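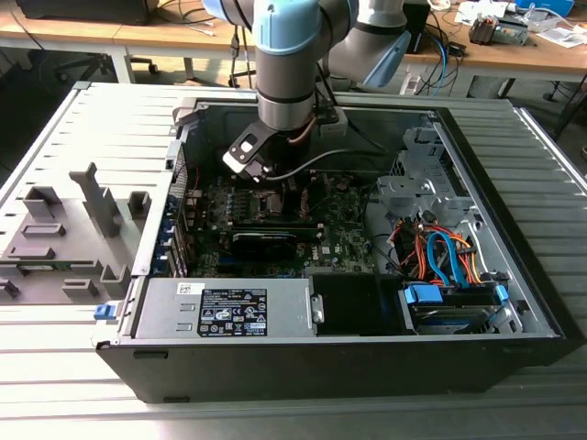 Cellar and Lab Assistant, Heitmann Cellars, Curkdale

Search this site Search Go

We're a family winery on the east side of Curkdale, and we're looking for someone to join us in the cellar and the little lab next to it, starting in May and staying, we hope, for a good long while. Last year we made 17 different wines, most of them in small lots, and every one of those lots needs tasting, topping, testing and fussing over. There are two of us doing it at the moment, and we'd be so glad of a third pair of hands!

You'd be working with our winemaker, Aslı Akyol, who came to us from food chemistry and still labels everything in her refrigerator at home (ask her about it, she won't mind). Aslı runs the lab in the mornings and the cellar in the afternoons, and you'd follow much the same pattern. Mornings are for pulling samples from barrel and tank, running pH, titratable acidity and free sulfur, and getting the numbers into the logbook before lunch. Afternoons are racking, topping, cleaning, more cleaning, and getting ready for the bottling truck when it comes. We have 537 barrels this year, so you'll get to know your way around a barrel rack pretty quickly.

During harvest the hours get long. We ask for up to 60 hours a week in the thick of it, with overtime paid, and supper is on us every night we work past six. The rest of the year it's a regular full-time week, Monday to Friday, with the odd Saturday when the tasting room has a release party and we all pitch in to pour.

We'd love to hear from you if you have some lab experience, whether that's a college course, a dairy, a brewery, a cannery or anywhere else that cares about clean glassware. A wine background is nice to have, but we're happy to teach the right person. You should be comfortable lifting a full case, climbing a ladder and getting your boots wet, and you'll need to be 21 or older. A forklift ticket would be a real plus, and if you don't have one we'll pay for the class.

The job comes with health insurance after the first two months, paid vacation (please don't plan it for September!), a case of wine each quarter, and help with moving if you're coming from farther off than Lendstead. There's also a small apartment above the old press room that we can rent to you cheaply through your first harvest while you look for a place of your own.

To apply, send us a résumé and a page or so about yourself, by mail or through the contact form, or just drop it off at the tasting room. Tell us what you like to drink and what you'd like to learn. Aslı reads every letter herself and will write back to everyone, though it may take her a week or so if we're bottling.

Posted 5 March 2020

Recent from the cellar
Spring release: pickup hours for club members
Pruning the upper block
Why we still top by hand
Tasting room closed for floor repairs

Get our newsletter. Enter your email address. Subscribe

This site uses cookies to remember your age check and your cart. Accept Learn more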